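Ticket: drawer on countertop organizer sticks, then slides out too far
Product: Skirna wooden countertop organizer, single drawer
Status: closed

Original request

The drawer on my Skirna organizer has started to stick. It opens part of the way and then stops, and if I pull harder the whole organizer moves forward on the counter. Once it gets past that point it comes out too easily and I have nearly dropped it twice. I have had the organizer since May and it was fine until the heating came on. It stands at the back of the counter against the tile, with fruit and tea on top. I keep one small bowl in the drawer.
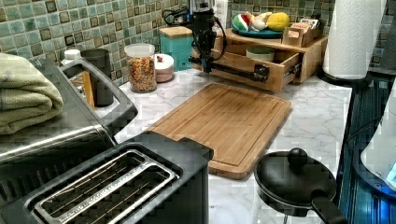 Duturcombe, November 2018

Reply from support

Thank you for the details. Please answer these before we send any parts:

1. Does the drawer stick at the same point each time?
2. Does it still stick with the bowl taken out?
3. Does it still stick with everything taken off the top?
4. Is the back of the organizer touching the wall?

Please don't oil the runners. Oil soaks into the bare wood and makes the drawer tighter.

Customer

1. Yes, same point, a little under halfway.
2. Yes. The light green bowl is low enough to clear the top and it made no difference.
3. Better but not cured. I took off the teal plate and the box of tea packets and it moved more freely. It still caught on the right.
4. Yes, it was pushed up to the tile. I pulled it forward about 5 mm and there was no change.

Reply from support

Sticking on one side usually means the drawer is sitting crooked in the opening, or the runner on that side has swollen. Try this in order and stop when the drawer runs freely.

Step 1. Take the drawer out completely. Wipe both runners and the bottom edges of the drawer with a dry cloth. Crumbs and loose tea are common.

Step 2. Check that the organizer stands level. Press on each front corner. If it rocks, put a folded piece of card under the low corner.

Step 3. Rub a plain white candle along both runners and along the bottom edges of the drawer. Slide the drawer in and out 9 times, then wipe off the extra wax.

Step 4. If it still catches on the right, sand that runner lightly with fine paper, 5 strokes at a time, and test between passes. Wax it again afterward.

For the drawer coming out too far, look for the stop at the back. It is a small peg on the underside of the top shelf. If the peg is missing, send us the model name from the base and we will mail one.
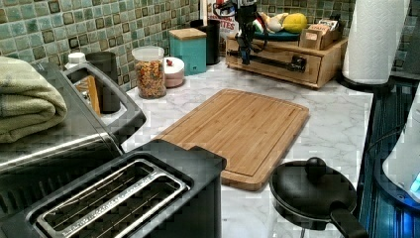

Last updated: November 2018 ticket revision 16

Customer

Did steps 1 to 3. There were crumbs along the right runner, mostly from the cereal. The organizer did rock a little at the front corner so it has card under it now. After the candle wax the drawer runs well. I did not need to sand it.

The peg is missing. The name on the base is Fistusix. I looked in the drawer and behind the teal canister with the wooden lid and could not find it.

Everything is back on top, the tea on the right as before, and the weight does not seem to bother it now.

Reply from support

A replacement peg for the Fistusix is going out from our Heywood warehouse. It pushes in by hand and needs no glue. Until it arrives, hold the drawer with one hand underneath when you open it past halfway.

Customer

Peg arrived and fitted. Drawer stops where it should. You can close this.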